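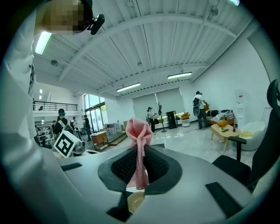
A pink knitted cloth held up by one of our hand-held grippers, main room.

About Irnetti

Reading time: 2 minutes

Irnetti records people doing ordinary household jobs so that robots can learn them. We started with nine people and one room, and we now have 35 on the books, most of them part-time.

Most of our work is done with hand-held grippers. The person holds the tool, picks up the cloth or the cup and does the job at normal speed, and the camera on the gripper records what the fingers would see. No robot needs to be there. For jobs that depend on how a particular arm moves, we use remote control instead – an operator sits at a desk with a pair of handles and drives the arm through the task.

Soft things take up a good part of our week. A cloth never lands the same way twice, so a folding task may need 1,000 recordings before a customer can train on it. Hard items such as cups and bottles usually need fewer.

We use cookies to see which pages are read. Accept / Manage settings

Who we are

Marisol Dvorak runs the recording floor. She writes the task sheets, trains new starters and decides which recordings are thrown out. A new starter spends 19 hours on practice tasks before any of their work goes to a customer.

Shoshana Marchetti looks after the remote control desks and the software, including Flundum, our own program for checking and labelling recordings. It flags dropped objects and lost tracking, and a person then watches each flagged clip.

Working with us

Customers send us a task list, or we write one with them. Pathak, our longest-running project, covers tidying a living room and has been going since February. We can record at our place or in yours, provided there is space to walk about and the lighting is steady.

Visits are by appointment. Please ask at the front desk for Marisol.

Page last updated 2020-03-16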